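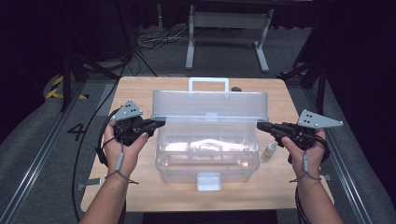

*Station 4, lid up, both grippers on the job.*

My sister asked what I do all day now and I told her I open a box. She waited for the rest of it. I said well, sometimes I close it.

I should back up. I packed first-aid kits at Vallell for 19 years, out at the Fidville building, the one with the bad parking lot. On a good shift I did 400 kits, and I could do it while arguing with Kristaps Mets about soccer, fence paint, his mother's knees, whatever he'd walked in with. Your hands know where the bottle goes. Then Van Acker bought us, and in September they put down carpet in the old returns area (carpet! in a warehouse!) and hung black curtains and taped a big number on the floor for each station. Six of us got asked if we'd like to move over there. Same pay, sitting down if we wanted, better coffee.

The deal is you hold a gripper in each hand and you do your old job with those. The grippers remember how it went, and at night somebody in Wirudside feeds it all to the arms. I said fine. I figured I'd be great at it.

I was terrible at it! I want that on the record. First morning I knocked a bottle clean off the table and chased it under the desk frame with the cables dragging behind me like a dog that got loose from somebody's porch. I pinched the lid so hard it popped back and I yelled a word. Liesbeth Kramer, who runs the stations, put her head around the curtain and said, "We can use that one."

"You can use *that*?"

"Maybe not the sound."

She's all right, Liesbeth. She wanted me slower. She kept saying it, slower, slower, and I kept speeding up the way you do when someone's watching you parallel park. Finally she asked me to talk her through closing a kit with my bare hands, just tell her what I do, and I couldn't. I stood there with my mouth open. I closed one, then another one, and on the third I noticed that I set my left hand at the end of the lid before I do anything else. I don't push with it. It just goes there and waits for the right one. Nineteen years and I'd never met this about myself.

So that's what I did with the grippers, left side first, touch and wait. Worked pretty well. I did 600 of those over the next couple of weeks, lid up, lid down, until I was doing it on the refrigerator at home.

Kristaps wouldn't come over. He stayed on the line and quit talking to me at lunch, or he'd talk, but only about the food. One day he sat down across from me with his soup and said, "You're showing it where the bodies are buried."

"I'm showing it where the bottle goes."

"Same thing."

I didn't have much to say to that. I ate my sandwich. He wasn't wrong to be sore, his end of the line was already down to him and the new kid, and the new kid kept his earbuds in, so who was Kristaps supposed to argue with? I missed it too. It's quiet behind those curtains. You get a fan and some clicking.

They set up the first pair of arms on the line before the holidays and let us all come look. Cake on a folding table, the whole business. Somebody from Van Acker gave a speech I didn't hear because the compressor kicked in. Then the arms went to work on a kit, and the left one came down and touched the end of the lid, and stopped there. Waiting.

I got hot all up my neck. It was like hearing your own voice on somebody's answering machine. Everybody else was looking at the right arm, because that was the one doing something.

Kristaps was next to me with his cake. He watched it go through three kits, chewing. He'd stood across from my hands longer than my husband has.

"That's you," he said.

"I know it."

"It's slow, though."

"Liesbeth made me go slow."

"You never went that slow in your life." He scraped frosting off his fork with his teeth and watched another one. The arm missed the latch, backed up, and had another try. "It doesn't do the bandages?"

"Not yet. They don't have anybody for bandages."

He did bandages. He was the best bandage roller in the building and we both knew it, and I kept my eyes on the machine and let him think about that for as long as he wanted.

"What's the coffee like over there?" he said.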